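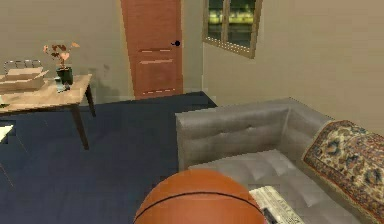
Sarita Rawat asks whether the seal bar on the Brokico pouch sealer has to cool fully before a film change. It does. Wait until the panel reads 41 or lower, then go on to step 1.

4.2 Changing the film reel

Use laminated pouch film up to 300 mm wide. A full reel holds 600 m.

1. Press STOP and turn the main switch to OFF.
2. Open the side cover and lift the tension arm until it latches.
3. Loosen the collar on the reel shaft and slide off the empty core.
4. Slide on the new reel with the printed side facing out. The film must unwind from the bottom.
5. Push the collar up against the core and tighten it by hand.
6. Thread the film under roller A, over roller B and through the forming plate. The path is printed inside the side cover.
7. Release the tension arm slowly. Close the cover.
8. Turn the main switch to ON and enter the film code. For the standard Perkadetti pouch film the code is 233.
9. Run five empty pouches and pull each seal by hand. If a seal peels open, raise the temperature one step and test again.

CAUTION: Do not cut film on the forming plate. A scratched plate will mark every pouch.

Note: Film with a zipper strip needs the wide guide, part no. P-300. Order it from Pandey spare parts. The narrow guide stays in the tool drawer.

Note: The reel counter does not reset by itself. Hold RESET until the display shows zero.

For print registration, see 4.3.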